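Search the manual Enter keyword Go

4.2 Recording a demonstration by remote control

Complete the joint check in 4.1 before you start. The operator drives both arms from the Pletach handsets, and the controller stores the joint positions and every camera stream together. One recording is one episode.

1. Set both arms to Follow and hold the handsets still until the status line reads Ready.
2. Open the wrist view for the arm that will do the gripping. Confirm that both finger pads show at full size on the monitor.

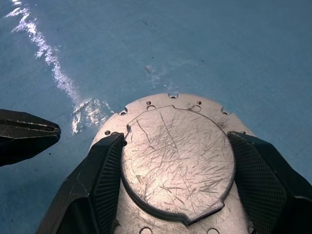 Indden Documentation Group
Technical Writer, Muvamville

3. Bring the fingers in along the sides of the part. Close at the slow rate until the grip value stops rising, then wait 2 seconds.

CAUTION: Do not press the fingers into the work surface. The Pascu wrist joint has no downward stop in Follow mode.

4. Switch to the head view. Check that both grippers stay in view through the full reach of the task. If tape outlines are used as placement zones, keep them fixed for the whole set. 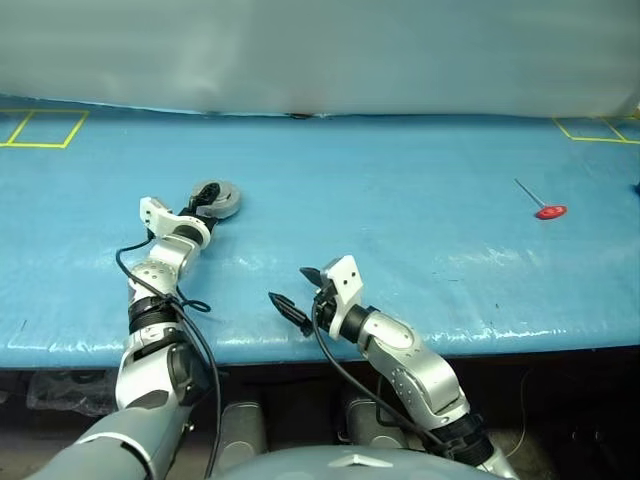 5. Press Record and carry out the task at an even speed. Pauses longer than 6 seconds are flagged for review.
6. Press Stop with the fingers open and clear of the part.

NOTE: An arm that is not needed for a step still has its position logged. Park it with its handset in the cradle and leave it there.

7. Repeat from step 3. Vary the starting position of the part between episodes. A standard set is 216 episodes.
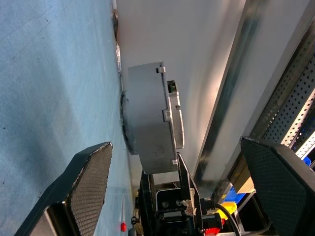

8. Play back every wrist stream at 4x speed before saving the set. Delete any episode in which the stream freezes or the grip value drops to zero during a hold.
9. Select Save Set. Do not power off the controller while the write light is on.

If playback and joint data do not line up, run the clock sync in 4.3 and record the affected episodes again.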